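Start | Verein | Protokolle | Termine | Kontakt

Protokoll der Sitzung der Arbeitsgruppe Geräte und Beschaffung
14 Aug 2026 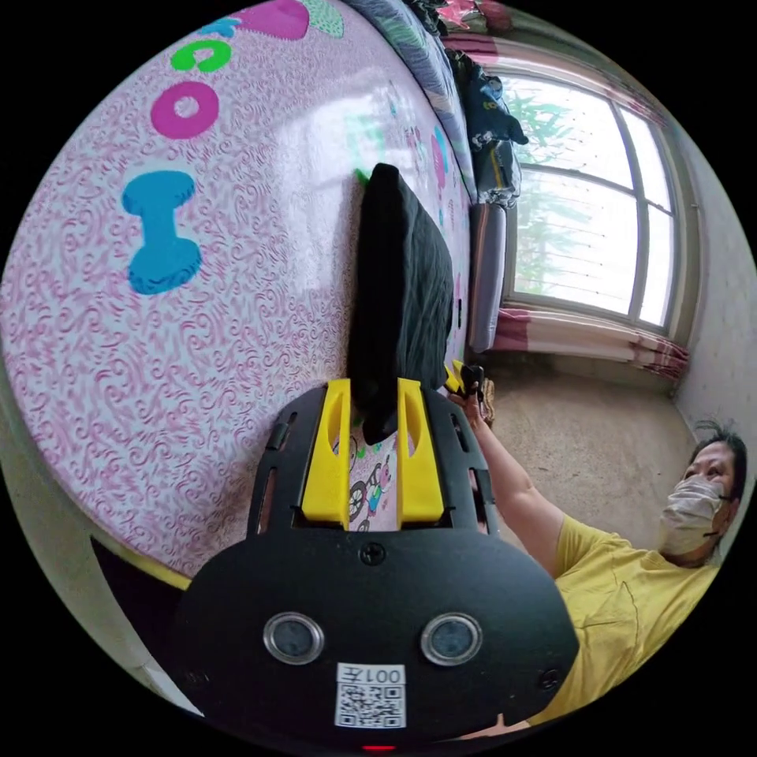

Arbeit mit zwei Handgreifern an einem schwarzen Stoffteil, Aufgabe «Bett und Textilien».

Anwesend: Leanne Hulme (Leitung), Zuweira Wumbei (Protokoll), dazu die Mitglieder aus Werkstatt und Datenauswertung. Die Buchhaltung war entschuldigt und hat ihre Anmerkungen schriftlich geschickt.

1. Protokoll der letzten Sitzung

Das Protokoll wurde mit einer Änderung genehmigt. Unter Punkt 4 muss es heißen «Ersatzfinger», nicht «Ersatzfilter». Ich bitte um Entschuldigung für den Fehler.

2. Stand der Geräte

Die Werkstatt berichtet über die Handgreifer. Im Einsatz sind zurzeit vier Paare, ein fünftes Paar liegt zur Reparatur bei der Firma Fistar. Bei diesem Paar schließt der rechte Greifer nicht mehr vollständig, dünne Stoffe rutschen heraus. Der Kostenvoranschlag von Fistar beträgt 493 Euro ohne Versand. Frau Hulme fragte, ob eine Reparatur bei diesem Preis noch vernünftig ist. Die Werkstatt meint ja, weil das Gehäuse und die Sensoren in Ordnung sind und nur die Mechanik der Finger betroffen ist.

Beschluss: Die Reparatur wird in Auftrag gegeben. Einstimmig.

Die Finger verschleißen bei Textilien schneller als bei Küchengegenständen. Das war im Plan vom letzten Jahr nicht berücksichtigt. Die Werkstatt führt ab jetzt eine Liste, in welcher Woche welcher Finger getauscht wurde. Die Liste hängt neben dem Ladeschrank und wird am Monatsende in die gemeinsame Tabelle übertragen.

3. Angebote für neue Greiferpaare

Es liegen zwei Angebote vor.

a) Brelwood bietet ein Paar für 1317 Euro an, mit Ladegerät und einem Satz Ersatzfinger. Die Lieferzeit ist sechs Wochen. Die Garantie gilt ein Jahr, für die Finger jedoch nur drei Monate.

b) Karam ist beim Grundpreis günstiger, aber Ladegerät und Ersatzfinger müssen getrennt bestellt werden. Eine Lieferzeit wollte Karam am Telefon nicht zusagen. Außerdem ist nicht klar, ob die Befestigung der Finger mit unseren vorhandenen Teilen zusammenpasst.

Frau Wumbei hat beide Angebote in einer Tabelle verglichen und vorher verschickt. In der Diskussion wurde vor allem über die Befestigung gesprochen. Wenn wir zwei verschiedene Systeme haben, brauchen wir auch zwei Lager für Ersatzteile — das wollte in der Runde niemand. Die Datenauswertung wies darauf hin, dass bei einem anderen Modell auch die Kalibrierung neu gemacht werden muss. Der Aufwand dafür ist in keinem Angebot enthalten und wurde auf drei Arbeitstage geschätzt.

Beschluss: Es wird ein Paar bei Brelwood bestellt. Eine Enthaltung. Karam bekommt eine schriftliche Absage mit der Bitte, uns die Maße der Befestigung trotzdem zu senden.

4. Budget bis Jahresende

Für Geräte und Verbrauchsmaterial stehen bis Jahresende noch rund 3000 Euro zur Verfügung. Davon gehen die Reparatur und die Bestellung aus Punkt 3 ab. Der Rest muss für Ersatzfinger, Speicherkarten und Transportkoffer reichen.

Die Buchhaltung bittet in ihrer schriftlichen Anmerkung, dass Bestellungen nicht mehr auf einzelne private Karten laufen. Künftig wird jede Bestellung zuerst in das Formular eingetragen und dann zentral ausgelöst. Es gab eine kurze Diskussion, ob das auch für kleine Sachen wie Schrauben und Klebeband gilt. Frau Hulme klärt das mit der Buchhaltung bis zur nächsten Sitzung.

Der Antrag auf einen zweiten Ladeschrank wurde zurückgestellt. Er soll im Oktober noch einmal vorgelegt werden, dann mit genauen Maßen und mit der Auskunft, ob die Steckdose im Nebenraum ausreichend abgesichert ist.

5. Aufgaben und Material für die Aufnahmen

Für die Aufgabe «Bett und Textilien» sollen mehr verschiedene Stoffe zur Verfügung stehen. Bisher wird mit dem gearbeitet, was vor Ort liegt. Die Datenauswertung wünscht sich ausdrücklich auch dunkle Stoffe ohne Muster, weil die Kanten dort schwer zu erkennen sind und solche Stücke in der Sammlung zu selten vorkommen. Gewünscht werden außerdem dicke Decken und etwas Rutschiges, zum Beispiel Futterstoff.

Es wurde vorgeschlagen, die Stoffe gebraucht zu kaufen. Frau Wumbei fragt in zwei Läden nach dem Kilopreis. Gewaschen wird vor der ersten Verwendung, die Kosten dafür laufen über Verbrauchsmaterial.

Die Beschriftung der Greifer mit linker und rechter Seite soll bei allen Paaren gleich sein. Bei den älteren Geräten sind die Aufkleber zum Teil abgerieben. Die Werkstatt druckt neue und prüft beim Aufkleben, ob die Nummer mit dem Inventar übereinstimmt.

6. Software Proller

Die Lizenz für Proller läuft bald aus. Wir benutzen das Programm für die Zuordnung der Aufnahmen zu den Geräten. Die Verlängerung ist für ein oder zwei Jahre möglich. Bei zwei Jahren ist der Preis pro Jahr niedriger, aber das Geld muss sofort bezahlt werden, und dafür reicht der jetzige Topf nicht. Die Gruppe empfiehlt dem Vorstand die Verlängerung um ein Jahr aus den allgemeinen Mitteln.

7. Verschiedenes

— Der Schlüssel für den Materialraum fehlt weiterhin. Wer ihn hat, legt ihn bitte in das Fach von Frau Hulme.
— Die Transportkoffer sollen nicht mehr im Flur stehen.
— Einladung zur nächsten Sitzung folgt per E-Mail.

Für das Protokoll: Zuweira Wumbei

2 Mal geteilt

Kommentare

werkbank_süd
Zu Punkt 3: Bitte bei Brelwood nachfragen, ob man den Satz Ersatzfinger gegen die härtere Ausführung tauschen kann. Bei der letzten Bestellung ging das ohne Aufpreis.

Z. Wumbei
Danke, ich schreibe es in die Bestellung hinein.

M. aus der Auswertung
Futterstoff habe ich noch einen ganzen Karton zu Hause, dunkelgrau und bordeaux. Kann ich mitbringen, dann muss man den nicht kaufen.

werkbank_süd
Schlüssel ist gefunden, liegt im Fach.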